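How do they make monsters in films?

I used to hide behind a cushion whenever a monster came on. Then I found out what they're made of, and now I can't stop looking for the zips!

Lots of old film monsters were people in rubber suits (very sweaty ones). Others were little models, moved a tiny bit, photographed, then moved again. That's called stop motion. If you use 10 photos for one second of film, you need 100 for ten seconds. My arms ache just thinking about it.
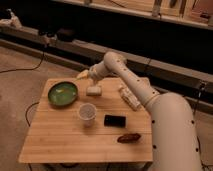 A robot arm over a wooden table

And the roar? Sound people mix up all sorts, like a growling dog slowed right down. Try it with your own voice, but maybe not at bedtime.

Next time: fake blood, and why mine tasted of jam.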